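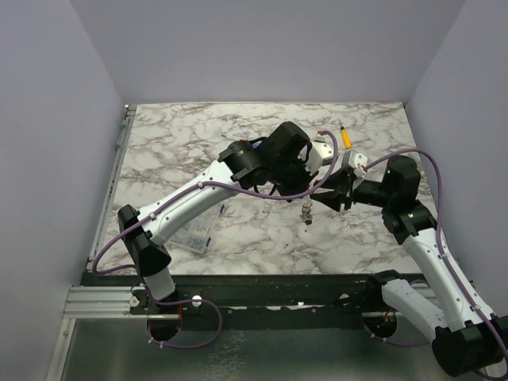

Randa Daher reckons a spare key is the only thing you should never lend to someone you like. She told me this in my own kitchen, while I was hunting through the drawer for hers, and she went on to say that lending keys had ended two of her friendships and very nearly a third.

I'd been asking people about spare keys for weeks by then. It started in December, when I locked myself out in my slippers and rang the one neighbour who had my spare, Imad, who was in Selano until the New Year. So was my key, in his coat pocket. The locksmith charged me £118 and was in and out before I'd finished telling him the story.

So who has yours? Most people I asked had to think about it. Abla Masri listed an ex, a cat sitter and her old boss (she left that job four years ago!). Nizar Khoury keeps his with the bakery on the corner, along with half of his street's, and pays for the favour by buying far too many buns. I love this arrangement and have tried to start it on my own road - the dry cleaner said no, quite firmly.
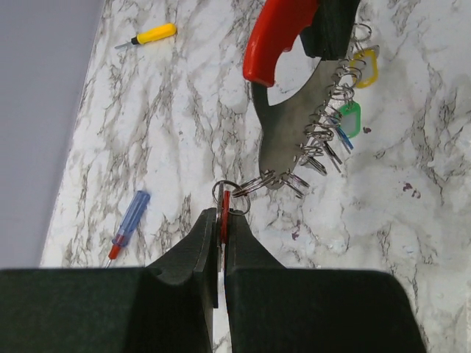 Then there are the keys we can't place at all. I tipped my drawer out on the bed and tried every one in every lock I own, including the shed and a suitcase. Most of them opened nothing. One had 501 stamped on it, and I've never lived anywhere with that many doors. My mum says it's from the flat in Climton, but my mum says that about everything.

Getting a new one cut is still pleasingly cheap, mind you. The man at Kumarasinghe, by the station, did mine in some 60 seconds and told me to try it before I handed it to anyone, as a bad copy tends to show itself at midnight in the rain. I tried it twice. Imad has it now, and he's promised to leave it on the hook by his door when he goes away, where his sister can get at it. I haven't got his sister's number yet.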